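Gindside Robotics Club board > Class projects > Packet picking, again

Tín Vi
We're 398 grasps into the Stundavex assignment and the arm still treats crinkly plastic as a personal enemy. Blocks, fine. Green packet at an angle, it closes on one edge and gives up.
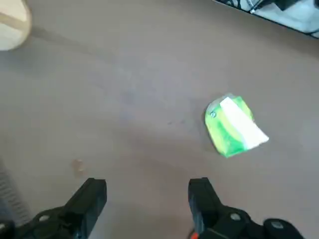 My plan is to rotate the wrist to match the packet before going down. Team Hầu says just collect more data.

proston_fan
Team Hầu always says that. They had 3,089 grasps in July and placed 21st.

hau_captain
Out of a strong field, thanks. And rotating costs you 2 seconds a pick. Squeeze harder.

proston_fan
Squeeze harder, says the team that popped a ketchup.

Tín Vi
I'm rotating. If it's slower, it's slower. Can whoever has the spare fingertip pads bring them back?

hau_captain
Define "spare."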